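Budget season again, or why I have a spreadsheet called arm_FINAL_v7

Quick one tonight, it's late and I have to send the numbers to Marwa before she's in tomorrow. Writing it out here first because that's how I find the holes.

So. We want a second arm. Stullent is a small shop, we handle fabric pieces all day (sorting, folding, putting over frames), and the one arm we have is booked solid. Two people wait for it every morning. Othmane has started coming in at 7 to get a slot, which is nice for Othmane's slot and bad for Othmane.

The quote for the arm itself was the easy part. Two suppliers, Puta and Hegazy. Puta came back the same day. Hegazy took forever and then sent a PDF with the wrong company name on it, but the price was better and the controller is the same one we already run. That matters way more than I thought it did last time. Last time I bought on reach and payload. Payload! For cloth! We lift things that weigh about as much as a sandwich and I paid for an arm that could carry a toolbox.

What I got wrong last time, so I don't do it again:

The arm was maybe half of what we ended up spending. I had a line for the arm, a line for the gripper and a line called "misc". Misc ate the year. Table, mounting brackets, cables (so many cables, always 1 foot too short), the light, the second light because the first one glared, a proper e-stop, shipping on every single one of those. Younes went through the receipts afterward and sorted them into groups and I kind of wish he hadn't.

Finger pads. I had no line for finger pads at all. They're a consumable, budget them like printer toner. The faces scuff, the edges go, and once they're too worn the grip on thin fabric changes and everybody blames the software for a week. I now have pads in the sheet as a monthly cost, with a spare set on the shelf at all times. Same for the wrist cable.

Training time. Put it in as money. Youssra spent most of June getting people comfortable running the thing, and that was a month of her not doing her own job. It never showed up anywhere because nobody invoiced us for it.

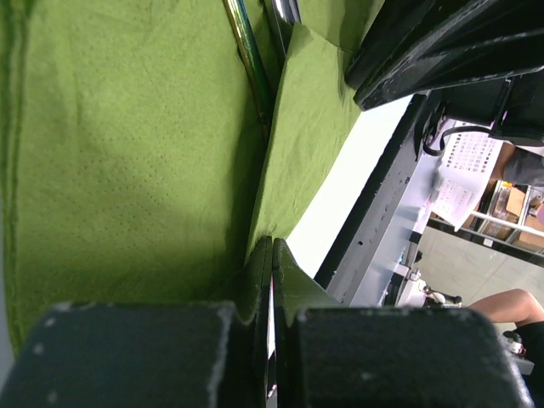

Storage is the other one. Fabric takes up a stupid amount of space, and so do poles, and the boxes that parts come in that you can't throw out until the warranty is over. If the second arm goes along the back wall we lose shelving, and shelving is cheap but floor isn't. I've drawn this three ways and the one I like best has both arms sharing a long table from opposite ends. Anum says they'll bump into each other. Anum is probably right. There's a version where they're offset and each gets its own camera but then we're back to buying another table, and the table we like is out of stock at Fendenlow with no date on it.

Ok so the actual choice. Three options in the sheet.

Option one, buy from Hegazy, same controller, reuse our gripper design, print new pads molds from the files we have. Lowest total over the first year by a decent margin. Delivery is slow. They quoted 34 days and I don't beleive it.

Option two, Puta. Faster, nicer support, someone picks up the phone. Different controller, so all our scripts need porting, and I asked Othmane how long and he made a face. I put the face in the sheet as two weeks of his time.

Option three, lease. I keep wanting to like leasing. Monthly number looks great, then you read page 2 and the wear parts aren't covered and neither is anything you bolt on. With how fast we go through pads and how much we bolt on, we'd be paying for the lease and then paying for the arm anyway. Could make sense if you only need it for a season. We don't.

I'm leaning option one. Marwa is going to ask about the delivery time, and she'll be right to, so I wrote to Hegazy on Sunday asking if they'd put the date in the contract. No answer yet. If they say no I'll go back to Puta and try to get something off the price, they seemed open to it.

Things I still don't have a number for:

Electrical. The back wall has one outlet and the compressor is on it. Need someone to come look.

Insurance. Last time it went up a little and I can't find the email.

Air filter or no air filter. The non-woven stuff sheds more than you'd think and I've been cleaning lint out of places lint shouldn't be. Younes wants one over the table. I want to see a price for one first.

Chairs. Yes really. People sit next to this thing for hours, reaching over the table to reset the cloth, and the chairs we have were free and feel like it. Youssra brought it up two times and I skipped it two times. It's in there now.

One more on grippers because someone emailed me after the last post. No, we didn't go with suction. We tried a loaner, and on our fabric it mostly pulled air straight through. Two fingers with soft pads, boring, cheap to fix. If you work with leather or coated stuff your answer might be totally different, get a loaner and try it on your worst piece. Worst, not nicest. Ours is a big floppy panel that folds over on itself the second you look at it and if a gripper can get hold of that one I stop worrying about the rest.

Also somebody asked what percent I hold back for surprises. Last year I held back ten and it was gone before the arm was even bolted down. This year I'm putting in twenty — Marwa will cut it to fifteen — and fifteen is what I wanted. (Marwa, if you're reading this, it's twenty.)

Ok need to fix the shipping column, it's adding the tax in twice. Will post the template once I've stripped our prices out of it, probably next week, depends on Hegazy.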